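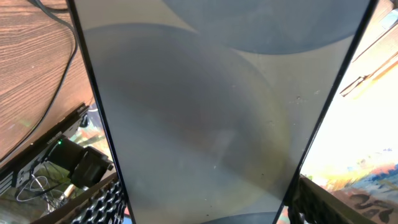 最終更新:2月
2月 文:「地図を読む」担当教員

地図を読む 第4回配布資料
等高線から地形を立ち上げる

前回は縮尺と図式記号を扱いました。今回はいよいよ等高線です。この科目でいちばん楽しい回だと私は思っています。平らな紙に引かれた茶色い線が、ある瞬間からむくむくと盛り上がって谷や尾根に見えてくる、あの感じをぜひ味わってください。一度見えるようになると、知らない土地の地形図を眺めるだけで一晩過ごせます(本当です!)。

用意するもの:Herkdale図幅(2万5千分の1)のコピー、定規、方眼紙、色鉛筆2色以上、電卓。

1.等高線とは何か

等高線は、同じ標高の地点を結んだ線です。海面がいまより100 m高くなったと想像してみましょう。そのときの海岸線が、100 mの等高線にあたります。さらに10 m上げれば次の海岸線が現れ、これをくり返していくと、陸地は島になり、島は小さくなり、最後にいちばん高い山の頂だけが残ります。地形図は、そうやってできた海岸線を全部一枚に重ねたものだと考えるとわかりやすいです。

この説明から、等高線の大事な性質がいくつも出てきます。

・一本の等高線は必ず閉じる。図の端で途切れていても、隣の図幅のどこかへ続いている。
・標高の違う等高線は交わらない。ただし垂直の崖では重なって見えることがあり、オーバーハングした崖なら計算上は交差する。実際の地形図では崖の記号に置き換えられる。
・一本の等高線が途中で二本に枝分かれすることは、普通はない。
・間隔が狭いところは急で、広いところは緩い。

等高線の歴史は、陸より水のほうが先に進みました。川や港の深さを測り、同じ深さの点を線でつないだ図が先に作られ、陸の高さに本格的に使われるようになったのは18世紀以降のことです。船底をこする浅瀬がどこまで続くのか、港に入る人にとっては命にかかわる情報ですから、水の下から始まったのはもっともな話です。しかも水底は目に見えません。見えないものの形を線だけで描いてしまう、この発想の大胆さに私はいつも感心します。

2.主曲線・計曲線・補助曲線

2万5千分の1地形図では、細い実線の主曲線が10 mごとに、太い実線の計曲線が50 mごとに入っています。緩やかな土地では、主曲線のあいだに破線の補助曲線が入ることもあります。

標高を読むときは、まず計曲線を探して数字を確かめ、そこから主曲線を数えます。下から数えるか上から数えるか、向きを間違えると答えが大きくずれるので、必ず二か所の標高を見て、どちらが高いかを決めてから数えましょう。閉じた曲線の内側がいつも高いとは限りません。くぼ地では内側が低く、その場合は内側に向かう短いひげや矢印がつきます。石灰岩の土地やかつての火口では、この小さなひげを見落とすと山と穴を取り違えてしまいます。

縮尺が変われば間隔も変わります。5万分の1では主曲線が20 mごとです。古い図や外国の図を使うときは、凡例で間隔と単位を最初に見る習慣をつけてください。フィート表示の図をメートルのつもりで読むと、丘が大山脈になります。

3.尾根と谷を見分ける

等高線が標高の低いほうへ張り出していれば尾根、高いほうへ食い込んでいれば谷です。文章で覚えようとすると混乱するので、手を使いましょう。片手で拳を作って甲を上に向けてみてください。指の付け根の出っ張りが峰、そのあいだのくぼみが鞍部です。指の背に沿って下りていけば尾根、指と指のすきまが谷になります。

演習では、まず谷を青で、次に尾根を赤で塗ります。谷から始めるのがこつです。水線(川)が印刷されているところから上流へたどり、水線が消えたあとも、等高線の食い込みの先端をつないで伸ばしていきます。すると青い線は木の枝のように分かれながら広がり、赤い線がその枝のあいだを縫うように走ります。赤と青は原則として交わりません。交わってしまったら、どちらかが読み違いです。

Herkdale図幅では、中央を流れるCutulell川が主役です。本流に沿って青を引き、支流をひとつずつ拾っていくと、北側の支流は短くて急、南側は長くて緩いことがはっきり見えてきます。ここは提出前にじっくり眺めてほしいところです。左右で支流の長さが違う川は、地質や隆起の傾きを考える入口になります。なぜそうなるのか、次回の授業で一緒に考えましょう。

4.線の流れをつかむ
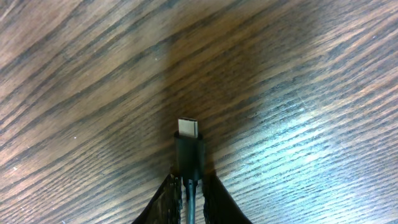

等高線を読む力は、一本ずつ追いかける段階から、束として流れをつかむ段階へ進むとぐっと伸びます。隣り合う線がそろって曲がるところ、近づくところ、また離れていくところに目を向けてください。練習の材料は身のまわりにもあって、写真の机の木目などはなかなかの教材です。濃い筋と明るい筋が交互に並び、おおむね左下から右上へ斜めに流れながら、真ん中のあたりで曲がって間隔を詰めています。もしこれが等高線なら、詰まったところが急斜面です。銀色の端子の先を自分の立っている地点と見立てて、そこからどの向きに歩けば傾きがいちばん大きいか、考えてみましょう。答えは、筋を直角に横切る向きです。もちろん木目には標高の数字がありませんから、どちらが上りかまでは決まりません。数字のない線は、傾きの向きを最後の一歩で教えてくれないのです。地形図で計曲線の数字を先に探すのは、まさにこのためです。

直角に横切る向き、というのは大切な考え方です。雨水は斜面を、等高線にほぼ直角に流れ下ります。ですから、任意の一点から等高線に直角な線を下へ下へと引いていけば、その地点に降った雨がどの谷に入るかが推定できます。これをたくさんの点でくり返すと、流域の境目、つまり分水界が浮かび上がります。

5.傾斜を計算する

ここからは電卓の出番です。傾斜は、

 勾配=標高差÷水平距離

で求めます。図の上で測った長さは水平距離であって、斜面に沿った長さではない点に注意しましょう。

例題1 ある斜面で、主曲線4本分の間隔、つまり標高差40 mに対し、図上の距離が4 mmだった。勾配と傾斜角を求めよ。

2万5千分の1ですから、図上4 mmは実際の100 mです。勾配は40÷100=0.4、百分率で40%になります。角度に直すと、逆正接を使っておよそ22度。数字だけ見ると穏やかに思えますが、立ってみるとかなりの急斜面です。「40%」と「40度」を混同した答案が毎年出ます。45度が100%にあたると覚えておけば、見直しのときに気づけます。

例題2 標高299 mの登山口から標高699 mのDelik山の頂上まで、図上で道のりを測ったら水平距離で3793 mだった。平均勾配を求めよ。

標高差は400 mです。400÷3793=0.105…ですから、平均勾配は10.5%、角度にして6度ほど。例題1の斜面に比べればずいぶん楽そうですね。でも平均は平均です。前半は川沿いの平らな道で、後半に等高線がぎゅっと詰まっています。平均勾配だけを見て出発すると、後半で息が上がります。区間を三つか四つに分けて計算し直してみてください。

ついでに有効数字の話をしておきます。3793 mという値は、図上では15.17 cmにあたります。定規で曲がった道を測って、最後の桁まで信用できるでしょうか。糸を道に沿わせて測る人、キルビメーターを転がす人、短い直線に分けて足す人で、結果は必ず違ってきます。隣の人と比べて、どの桁から食い違うかを見てください。この比較、地味ですがとても盛り上がります。

6.断面図を描く

手順は次のとおりです。

(1)図上に断面線を引き、両端にA、Bと記す。
(2)細長い紙の縁を断面線に当て、等高線と交わる位置に印をつけ、標高を書き添える。
(3)方眼紙に標高の目盛りをとり、印の位置から垂直に移して点を打つ。
(4)点をなめらかに結ぶ。頂上と谷底は、両側の等高線の標高が同じになるので、平らに切らずに少し丸く補う。

(4)の補い方に性格が出ます。Delik山の頂上には三角点があり、699 mと読めるので、690 mの曲線の内側をそこまで持ち上げます。谷底には数字がないことが多く、両側の曲線より低く、次の曲線には届かない範囲で描くしかありません。そこは自信を持って「推定」と書いてください。

縦の目盛りは、横の何倍に引き伸ばしたかを必ず記入します。横と同じ縮尺のままだと、たいていの山はがっかりするほど平たくなります。2倍から5倍に強調すると形が読みやすくなりますが、今度は傾斜が実際より急に見えます。強調した断面図から分度器で角度を測ってはいけません。

7.等高線が伝えないもの

10 m間隔の線のあいだには、最大で10 m近い起伏が隠れていることがあります。9 mの岩壁があっても、線の間におさまってしまえば等高線には現れません。小さな沢、古い石垣、道路の切り通し、畑の段差なども同じです。崖や岩の記号、植生の記号、そして空中写真や現地での観察を合わせて読む必要があります。

近年は航空レーザー測量によって、樹木の下の地面まで細かくわかるようになりました。陰影をつけた図で見ると、等高線では見えなかった小さな地すべりの跡や、昔の道の筋がくっきり出てきて、思わず声が出ます。それでも等高線の読み方を学ぶのは、どこが何メートルかを画面なしで、その場で、量として読み取れるからです。

8.提出課題

課題A Herkdale図幅のコピーに、Cutulell川流域の谷線(青)と尾根線(赤)を記入する。流域の境界は赤を太くすること。
課題B Delik山の頂上を通る断面線を自分で選び、断面図を描く。垂直方向の強調倍率と、その線を選んだ理由を二、三行で添える。
課題C 例題2の道を四つの区間に分け、それぞれの勾配を表にする。計算の途中も残すこと。
課題D(任意) 身のまわりで、等高線のように読める縞模様を見つけ、スケッチする。どちらを高いほうと決めたか、数字を書き入れてみよう。波打ち際の砂、乾いた水たまりの跡、棚田、何でもかまいません。

課題Aは消せる色鉛筆を勧めます。私も授業用の見本を作るとき、北側の支流の源頭を二度引き直しました。

次回の予習:地質図の凡例を読んでおくこと。今回塗った谷線と尾根線の図を必ず持参してください。地質図の上に重ねます。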